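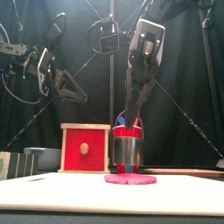
Two robot arms at a white table, the right one holding a metal bucket.

Wustberg changes the way it records open orders

February 2025

The finance office of Wustberg has started to record purchases in its budget reports at the moment when they are ordered. Until the end of last year, a purchase appeared in the reports only when the invoice was paid. The change applies to all departments of the municipality and to the two schools whose budgets are managed by the town.

The new rule is in force since January. It covers every order with a value of 3000 or more. Smaller orders are still recorded at payment, as before, but department heads may enter them earlier if they wish to.

Ilham Abdel Hamid, the head of finance, told the council that the old reports gave a picture that was too comfortable. In the autumn, several departments seemed to have a good amount of money left. In fact a large part of it was already promised to suppliers, and the bills arrived in the last weeks of the year. When her office closed the books, it found 716 open orders which were not visible in any report given to the council.

"Every one of these orders was correct and was signed by the right person," she said. "The council could not see them, and I could not see all of them myself. I do not want to close another year in this way."

Under the new system, each monthly report has four columns. The first shows the budget as it was approved. The second shows what is ordered but not yet paid, the third what is paid, and the last one what is still free to use. When an invoice is paid, the sum moves from the second column to the third. If the final price is different from the ordered price, the department has to confirm the difference before the payment goes out. Differences below 2 percent are accepted without confirmation.

The town uses the accounting program Morsy, which it has had for a number of years. The function for open orders was always a part of the program, but it was switched off in Wustberg. For this reason no new software had to be bought. The cost of the change is mainly the time of the staff and the training, which was given by the consulting firm Gornham. The firm had done the same work before in the neighboring town of Lisach.

The training was held in the meeting room of the town hall and took one morning for each group. Department heads learned how to read the new report, and the clerks practiced entering orders, partial deliveries and cancellations. Cancellations caused the most questions. An order that is cancelled with the supplier but not in the program keeps the money blocked, and the department then believes that it has less than it really has. The finance office will send a list of all orders without movement to each department at the end of every quarter.
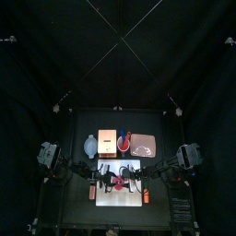 The council discussed the first of the new reports at its regular meeting and had some criticism of it. Council member Meriem Helmy said that the four columns are useful for an accountant but difficult for a resident who wants to know if the town is spending too fast. She asked for a simple chart on the first page, with one line that falls, for the money still free, and one line that rises, for the money paid or promised. On such a chart the two lines make an X, like the two thin cables that cross above the table in the photo, and the month of the crossing shows when half of the budget is used. For a department with regular costs, this should come near the middle of the year. For road repair it usually comes earlier, as the large contracts are signed in spring. Ms. Abdel Hamid agreed to add the chart, starting with the next report.

Ms. Helmy also asked what happens with orders that go over the end of the year. According to the finance office, the money for such orders will be carried to the new year together with the order, but only if the goods were ordered before the first of December. Orders placed later will be charged to the budget of the new year. The office wants to stop the habit of spending the rest of the money in December on things which are not urgent.

Some departments are not happy with this date. The parks department wrote in its comments that the prices for trees and seed are often known only in December, and it asked for an exception. The finance office has not decided on this yet. In Lisach, the parks department got an exception in the first year and it was later removed.

The rule does not change who may sign an order, and it does not change the approved budget for this year. Residents can read the monthly reports at the service desk in the town hall, and from the next report on also on the website of the town. Questions about the reports can be sent to the finance office in writing.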